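Can a machine do the dishes yet, or are we all kidding ourselves?

Home Automation > General chat
37 replies, showing first page

gravelpit_44
OK so my brother-in-law spent all of Friday dinner telling me that in two years I won't touch a dish, and I need to know if I should laugh at him. I run a small cabinet shop and we have one arm at work (Birkett, secondhand, does the sanding on drawer fronts) and it's great at that. It's also dumb as a post. If a drawer front lands half an inch off the jig it sands air until someone hits the button. So when people tell me the same kind of thing is going to put away my coffee mugs, I get a little itchy. Has anybody here seen one do a real chore, start to finish, with no one off to the side holding a controller?

mopbucket
Does a robot vacuum count? Mine does the whole downstairs every morning and I haven't swept since June. I know people roll their eyes at this one but that IS a household chore and a machine IS doing it.

gravelpit_44
It counts, sure. But it's pushing itself around a floor. It never has to pick up anything and put it someplace in particular, and that's most of what my house needs!

tansy_and_rye
I'm going to be the optimist. I help out on a hobby project called Bremuvau, it's a bunch of us trying to get an arm to do kitchen stuff, and I've gone from "never" to "sooner than you think" over the last year or so. We've been at plates for weeks now. Picking one up off a table is easy enough, you can fudge that. Setting it down in a slot without clipping its neighbor is where the evenings go.

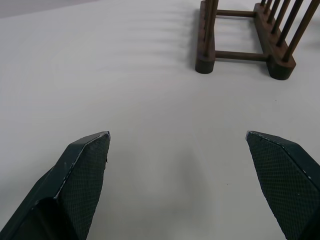
Dish racks are a way meaner problem than people give them credit for, and I'll die on this hill. Your hand does a bunch of little corrections when the plate bumps something and you don't even notice you're doing it. An arm has to see the slot or feel for it. With thin round pegs standing in a row like the ones on that dark wooden rack, from a low angle they bunch up closer and closer as they go back, and then you've got the shadows striping the table next to it, which to a camera can look an awful lot like more pegs. We went through 144 tries on one plate size before I quit keeping the tally. The last batch was a lot better than the first batch, and that's all I'm going to claim.

dullchisel
So, after 144 tries it's "a lot better." My seven-year-old got it in one and she was watching TV.

tansy_and_rye
Ha, fair. Your seven-year-old had seven years of practice with hands though.

dullchisel
She did, and she also runs on chicken nuggets. I'm not trying to be a jerk, I just think the hobby crowd and the companies both show you the one good run. I'd like to see a whole sink. Greasy pan, a wine glass, the lid to something that lost its bottom half years ago. Then I'll get excited.

knurled_nan
Late shift machinist here. Everybody's talking software and I want to talk about fingers. We tend a lathe with a Simard loader and the jaw pads are what go first. Crosshatch grips nicely when it's new and clean. Get coolant and chips packed in there and parts start to slip. I see the same style of pad on those green fingers, and my first question is what happens with dish soap. Second question is what it does to a nice glaze if it squeezes too hard. The scuffing on the edges near the tips looks familiar too, ours are way uglier.

tansy_and_rye
We've only done dry plates. Soap is on the list and I'm kind of dreading it. Pads are cheap, so I figure they get swapped like sponges.

gravelpit_44
Now that's a helpful answer. See, in my shop I'd fix this by changing the rack. Wider slots, a big funnel shape at the top, everything bolted in one place. That's how we got the sander to behave.

mopbucket
But then you need a robot rack, robot plates and a robot counter. At that point just buy a second dishwasher, one for clean and one for dirty. My aunt does this and she's the happiest person I know.

knurled_nan
Disagree, a wider rack isn't cheating. People redesigned the whole kitchen around the dishwasher and no one complained about that.

dullchisel
I complained. It doesn't fit my stockpot.

tansy_and_rye
I'd like to keep the ordinary rack for now, mostly out of stubbornness. If it only works on special gear I don't think I'd want one either.

gravelpit_44
So the brother-in-law is early but he's not crazy, is what I'm hearing. He also told me to wait for the Wonder before I buy anything, some countertop thing he saw a video of. Anybody got hands on one?

dullchisel
Saw the video. Nearly every shot cuts right before the plate goes down.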